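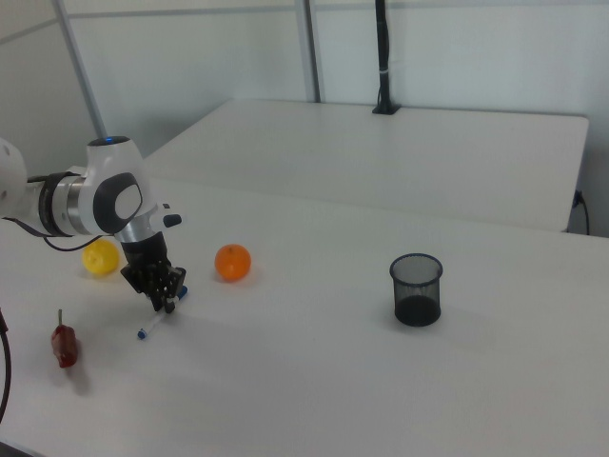 I wanted to know whether people in a professional network ask for help more often when they can see who's free to give it. Skalance, the network I studied, is for women working in software and hardware, and it lives mostly on a chat service called Prenik (with a fair number of evening meetups in Stasiv and Catance, of which more later). Each member can switch on a little green dot next to her name, meaning "happy to be asked". It does a job we're all used to seeing done on equipment: the robot arm in Figure 1 has a small blue indicator light at the edge of the black cap on its wrist, and a dot of that size takes up almost no room. The trouble with a dot on a person is that she has to remember to turn it off again. I left mine on for most of March and got two questions about tax software.

The network had 1419 members when I took my copy of the member list. I wrote to all of them and 792 filled in the questionnaire, which I was delighted with, as my last survey on Prenik did so badly that I never wrote it up. The questions covered how long they'd been members, whether they knew about the dot, and the last time they'd asked another member for help. I left "help" undefined on purpose. Some people took it to mean debugging and others took it to mean advice on pay, and I coded these separately afterwards.

I also held 34 interviews, mostly by video, a few over coffee before the Catance meetup. Those were the ones that ran long! I let people wander off the subject if they wanted to, and the material on hosts in the next section came almost entirely from the wandering. 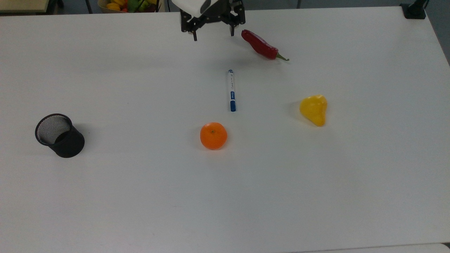
## 4.2 What the dot did and didn't do

Of the people who answered, 308 had switched the dot on at least once. They had also asked for help more recently than everyone else, and I was pleased with this for a whole afternoon before it sank in that keen members do more of everything. They post more, they turn up more, they fiddle with their settings. So the gap between the two groups can't be put down to the dot, and I haven't tried to squeeze a stronger claim out of it.

The interviews were more useful here. Several people told me they never looked at the dot when choosing whom to ask. They went by who had been kind in public, in the main channel, to somebody with a basic question. One member who'd come back to programming after a long gap said she had kept a list of such people in a notebook before she dared write to any of them. Another found the dot off-putting, as she felt that asking somebody without one would be rude, and the person she wanted to ask didn't have one.

The meetups came up again and again. In Stasiv the host walks newcomers over to one other person and leaves them there. In Catance there's a talk first and then everyone is on their own, and the people I spoke to from that group were likelier to say they'd gone home without talking to anyone. I only went to one evening in each place, so I'm leaning on their word for how typical that is.
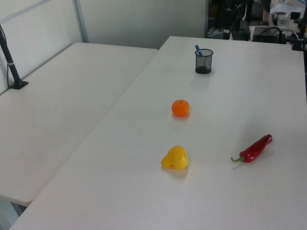 **Should a network like this one keep the dot?**

I'd keep it, but have it switch itself off after a week. Most of the complaints I heard were about old dots, left on by members who had changed jobs or stopped reading their messages, and an unanswered first question seemed to put people off asking a second. Prenik lets the owner of a network set a time limit on any status, so the change needs no new software. I've passed the suggestion on to Skalance, along with the anonymised survey answers, and the next section looks at which kinds of question went unanswered most often.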